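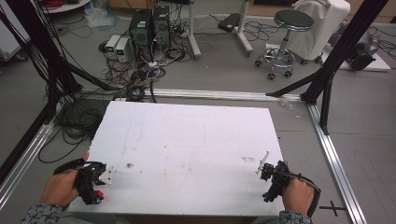
What do I use to clean the white board?

A soft cloth and plain lukewarm water, then a second cloth to dry it off.

# white-board-notes

Hi! I'm Nerys Gronow and this is where I keep everything to do with the big white board on the floor: how it gets cleaned, how it gets set down again after somebody moves it, and a log of the marks on it. It started as a sticky note and got a bit out of hand (the log is at 113 entries now, most of them very boring).

## What's in the folder

- `marks.csv` – one row per mark, with a rough position, a color and a guess at what it is
- `cleaning.md` – dates and what I used
- `floor-plan.md` – where the board, rails and mat go if you ever have to rebuild the whole thing
- `old/` – Siebe Van Loon's notes from before November, typed up from paper. Some of the spelling is his, some is mine.

## Cleaning

Wipe from the far edge toward yourself. Gray smudges get the cloth and water first, and if they stay put you can try a drop of the Skotalitz cleaner on the cloth, never straight onto the board. I'd go easy with it! Ronaldo Panganiban scrubbed one corner really hard once and I swear that corner has picked up dirt faster ever since.

The brownish marks are their own thing. I log them as `brown_unknown` and leave them alone. Please don't scrape them.

Leave the board for 24 hours after the Skotalitz stuff. Plain water, you can use it as soon as it's dry.

## Filling in marks.csv

Columns are `id, side, color, kind, note`. For `kind` I use:

| kind | meaning |
|---|---|
| `smudge` | soft edges, gray |
| `speck` | tiny and dark |
| `fiber` | thin, hair-like |
| `brown_unknown` | see above |

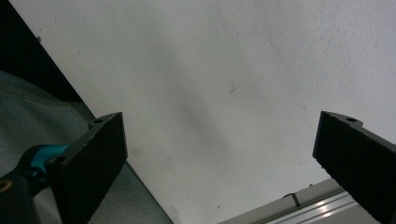 *Grayish smudge or shadow on the white surface, and a tiny curved line that could be a fiber.*

If you can't decide between a smudge and a shadow, move the lamp and look again before you add a row. If you still can't decide, put `smudge?` with the question mark. I sort those out later. Fibers you can just pick off, but log them first (I know, I know, Welington thinks this is silly too).

## Floor and cables

The board lies flat on the dark gray mat. Lift the board to move it, don't slide it, or the mat bunches up underneath. Check the cables by the left rail before you put it down. The black taped cross on the floor stays where it is, so please mop around it.

## To do

- merge Siebe's old side names with mine (his "window side" is my `far`, I think)
- ask Ilse Prins whether the Martens cloths come without the fluffy edging
- fix the duplicate ids

Last tidy-up of this file: 13th February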